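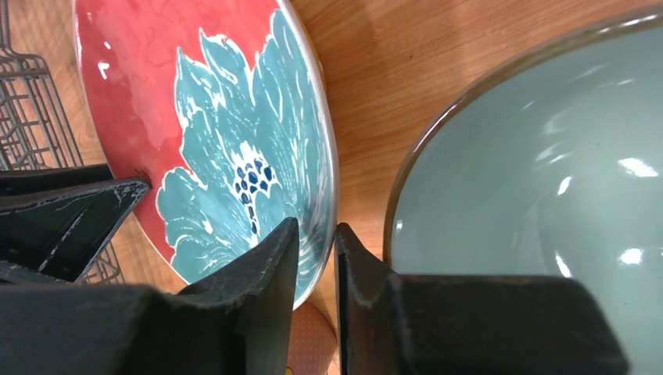

The red flower plate, the deep bowl and a rack to put them in

Welcome to the page for the Cele plate and the Vorcombe bowl, the two pieces people write to me about more than everything else in the shop put together. I'm Valtteri Tikkanen and I run Pluvbridge, a very small tableware shop. I buy what I'd like to eat from, I use it at home for a good while, and then I order more of it and put it up for sale. So most of what you'll read on this page comes from a lot of dinners and a lot of washing up!

The Cele plate

I'll start with the plate, as it's the loud one. It's round and big, with a glossy coral-red glaze and a huge teal flower spread over one side of it. The petals are turquoise with white outlines, very loose and brushy, and the middle of the flower is a bunch of little navy dots. If you get up close you'll find faint darker swirls in the red too, under the shine. I had mine for weeks before I noticed those.

The red isn't one flat color. There are lighter and darker patches in it, and toward the rim the glaze thins out to a pale cream edge. I get asked whether that edge is a fault. It isn't, please don't send it back for that! Every one of them does it a little differently, and if you order a pair they will match about as well as two brothers do.

What I use it for: roast vegetables, a pile of flatbreads, sliced oranges, cookies when there are people over. Pale food looks wonderful on it. Tomato sauce just disappears, so I'd skip the lasagna. I've also had a customer hang hers on the wall over the stove, and she asked me for a plate hanger, and I don't sell those, but any hardware store does (get the kind with the coated hooks so it won't scratch the rim).

The Vorcombe bowl

The bowl is the quiet one. Wide, deep, a soft pale gray-green inside with a thin brown line running around the rim. I've heard people call it celadon, sage, gray-blue and "that foggy color", and I think all of them are right depending on the lamp. By my kitchen window in July it looks nearly blue.

It's a proper mixing-and-serving bowl. Salad for a table of people, noodles in broth, bread dough if you don't mind washing flour out of it afterward. The inside is smooth and shiny and food slides off it nicely, even rice that has been sitting there since lunch. I do let it stand with warm water in it for a few minutes first if it was something with egg.

One thing to check before you order is your cupboard. It's a big bowl and it does want a shelf to itself, or at least the top of the stack. Mine lives on the table most of the time – partly laziness, partly that I like looking at it.

Do they go together?

I didn't plan them as a set. They come from different makers and I ordered them in different seasons, and then one evening I had them next to each other on a honey-colored wooden table and thought, oh, well, there we are. The teal in the flower picks up the bowl, and the warm wood keeps the red from shouting. On a white table I find the plate a bit much by itself, but with the bowl beside it I'm happy again. If your table is dark, go for it, the red looks great on dark wood.

You can order them separately. You can also order them as the Nernbridge pair, which is just my name for one plate and one bowl in one box. You save a little on shipping that way.
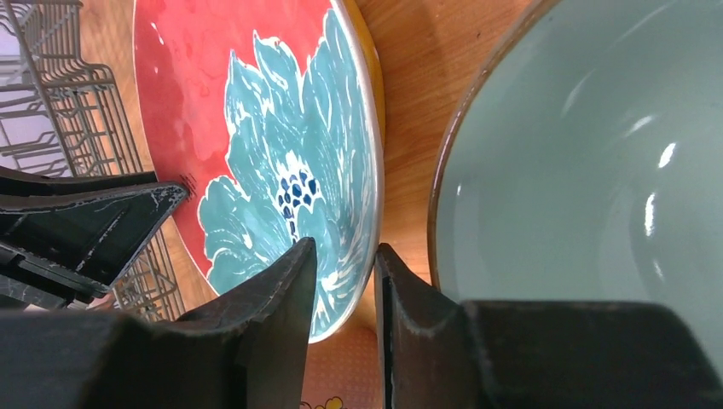 Washing and drying

I wash both by hand. Dish soap, a soft sponge, warm water, done. They're fine in a dishwasher as far as I can tell (I put my own test plate through 40 cycles and couldn't see any change in the red), but the plate is wide and in my machine it knocks against the spray arm, so measure first.

For drying I like a plain wire dish rack, the kind with thin rods and plenty of room between them. The plate leans in it with no trouble. The bowl I turn upside down on a towel, as it takes up half the rack otherwise and then there's no place for the glasses. A few of you have asked if I sell racks. I don't at the moment! I keep looking for one I like enough. If you're buying one elsewhere, look for coated wire and pick up a plate in the store to see if it stands up or flops over.

No steel wool, please, and no scouring powder. The glaze is glossy and it'll show every scratch.

Heat

Both are okay in the microwave for warming leftovers. Don't put them in the oven and don't set them on a burner. And let the bowl come to room temperature if it's been in the fridge before you pour hot soup into it.

Packing and shipping

Everything is packed by me, at my own table, in paper and corrugated card. No plastic peanuts – I hate those things and so does my vacuum cleaner. I send boxes out 2 days a week, so if you order right after I've been to the post office it may sit here for a bit before it moves.

If something arrives broken, send me a photo of the piece and one of the box, and I'll either mail another or give you your money back, your choice. You don't have to return the pieces. Since I opened I've shipped a little over 2000 parcels and had 11 breakages, most of them bowls, and I've changed the way I pack the bowls after that (double card under the foot, and the paper goes inside as well as outside).

Stock

The plate is in stock. The bowl is in stock too, but it's the last of this batch and the next one may come out a touch greener or grayer, so if you want several that match, get them together. Write to me if you'd like me to pick out two plates with similar reds, I'm glad to do it and it doesn't cost anything extra.

Page updated 2021-12-19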